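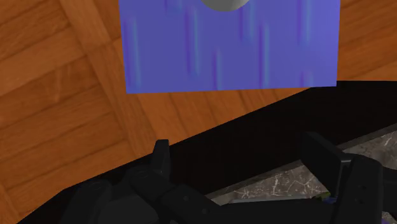 Sim view, wrist camera, gripper open, nothing held. Cloth task, cell 2.

Pre-restart check, cell 2, after the finger fault
Site: Nistetthorpe
Date: Jan 28, 2025
Checked by: Rhiannon Howells
With: Primo Caputo (controls)
Copy to: Thandeka Le Roux, Homa Ebrahimi

What happened: arm running the cloth task off the Larnasance planner. Gripper told to open at the edge of the worktop, right finger opened, left lagged, planner carried on down as if both were clear. Finger caught the edge. Protective stop came in late. Nobody inside the fence. Left fingertip pad scuffed, no other damage found.

1. Isolator off and locked before hands in
OK. Ruan's lock and mine. Key box still sticks.

2. E-stop, pendant
OK.

3. E-stop, fence post
OK second go. First press didn't latch. Button to be changed, do not just clean it again.

4. Gate interlock
OK. Drops power to the arm straight away.

5. Finger screws, both sides
Left: one loose, nipped up and marked with paint pen. Right: fine.

6. Finger travel, open and close by hand
Left stiff near full open. Stripped, bit of thread in the slide. Cleared. Still not as free as the right if you ask me, Primo happy with it. Look again in a week.

7. Cable at wrist
OK, no rubbing. Tie wrap missing, replaced.

8. Fault log
Code 719 logged (finger position not reached), then 666 (contact). The 719 was set to warn only. Should of been a stop. Who changed it and when, not known, last settings backup is from May.

9. 719 set back to stop
Done, Primo. Tested with left finger held open in a block, arm would not move. Good.

10. Open-confirm wait
Was 0. Now 500 ms. Planner must see both fingers before it goes down.

11. Same move run in simulator
Done, with the new settings. Stops above the worktop when the left finger is made to lag. Also ran it with the old settings to see if we got the same thing, and we did, so the fault would have shown up if anyone had tried it.

12. Worktop height in the sim against the real one
NOT DONE. Ruan to measure. Nistetthorpe bench was shimmed after the move and I dont think the model was updated.

13. Slow run on real cell, cloth only, reduced speed
NOT DONE. Waits for 12.

14. Spare fingertip pads
None on the shelf. Ordered through Pretorius. Scuffed one can stay on for the slow run, not for production.

15. Guarding and floor
Fence fine. Floor tape lifting by the gate, trip hazzard, redo.

Result: NOT RELEASED. Cell stays locked off until 12, 13 and the fence post button are signed.

Comments
Homa: please check cell 1 for the same warn-only setting before next shift, it was copied from the same file.
Thandeka: Brunuvo want a written note on the late stop. I've got the log saved, will send tonight. Don't send them the sim run till 12 is in.
Primo: settings backup, weekly from now, put it on the sheet.
Ruan: leave my lock on.

RH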